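Yiran Zheng
September 7, 2018

1/ Notes on how we collect demonstrations for the two-arm grocery sorting task at Konivham. Several people asked after the last thread, mostly about resets.

2/ One episode = one operator driving both arms through a full sort. Joint positions, gripper width and camera streams are logged at 50 Hz. No scripted motions anywhere in the set.

3/ Current count is 2601 recorded episodes, of which 1448 passed review. Most rejects are sync faults between the wrist streams and the joint log. Failed grasps are kept if the operator recovers.

4/ Resets matter more than we expected. Early on the same person laid out the items every time, and the policy learned her layout. Moving one bag a hand's width to the side was enough to break it.

5/ Junhao Cai now generates a layout card per episode: which items, which half of the mat, what may lean on what. Cards are retired after 5 uses. Exact poses are left to whoever does the reset.

6/ Deformable packaging is still the weak point. Bags and wrappers never land the same way twice, and clear plastic gives us almost nothing usable in depth. We stopped filtering those episodes out in the spring. Validation loss went up, success on the arms went up too.

7/ Left-heavy layout, both grippers open:

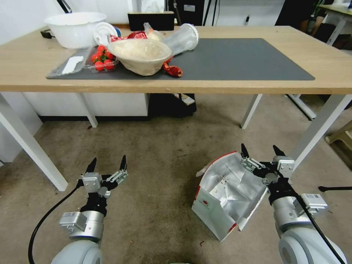

Head view. Items grouped on the left half of the mat, right half clear.

8/ The tomatoes in their clear punnet are a good test of grip force. Too much and the plastic buckles, too little and it slides out. Operators vary a lot on this and we log operator ID for that reason.

9/ Labels are minimal: success flag, operator, card number, free-text note. Meifang Tang tried per-grasp labels on a subset. Slow to produce, no gain so far.

10/ Next batch is all right-heavy and mixed layouts. Split definitions will be posted in December with the review script.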